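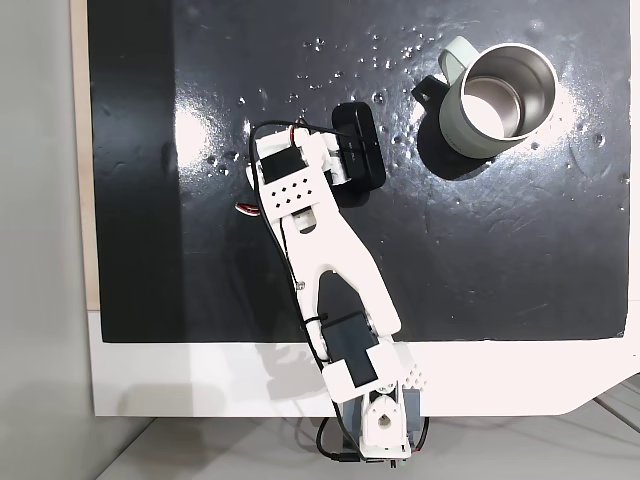
Ayman Gaber

March

Print | E-mail

Steel-lined mug

A steel-lined mug is a drinking cup with a stainless steel inner wall and a colored outer shell, often in soft shades such as sage green. It's a wonderfully tough little thing! Most have a side handle – handy on a crowded work table – and wash up easily by hand. Sizes vary a lot, and 370 ml is a generous one for coffee. The bright lining doesn't hold on to flavors, so tea can follow coffee after a quick rinse.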